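Sharing a Staff Kitchen With the Arms: Tips From the Wallen Site
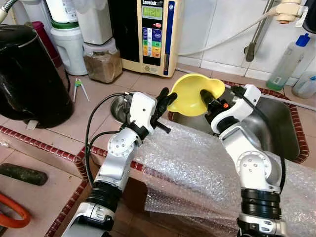 When Homik moved the kitchen jobs over to automation in March, we were told our routines wouldn't change. Mine have. I used to wash up after morning tea and have a yarn. Now I tidy up before the arms start, so that they can tidy up.

A few things worth knowing if your workplace is next.

Give every item a home and leave it there. A person will look for the funnel. The arms will look where the funnel was last week. Masking tape on the bench works fine and peels off tile with a bit of eucalyptus oil.

Buy your plastics in loud colours. Yellow and orange get picked up first go at our place. Clear things take longer, and we've all stopped bringing in glass.

Descale the kettle by hand. Equal parts white vinegar and water, boil, leave an hour, rinse twice. This is still a human job, and Aranka Szalai has asked that it stay one. She has 900 hours of long service leave owing and generally gets her way.

Funnels: rinse straight after oil, hot water and a drop of detergent, then stand them wide end down on the rack. A bottle brush gets up the spout.

Grout gets grubby faster with more washing up going on. Bicarb paste, old toothbrush, ten minutes. Do it on a Friday arvo when the program is off.

Label your lunch. The fridge isn't part of the program yet, but Huang from Alturar has been in measuring it.

On the job question, no one has been let go. Two of the kitchen hands went onto the day roster at better pay and one of them misses the sink, or says so. The rest of us fill in a sheet whenever the arms stop, and we're up to sheet 164. I'm told the sheets will be automated next year.

Spare tea towels are in the second drawer. Please don't hang them on the arms.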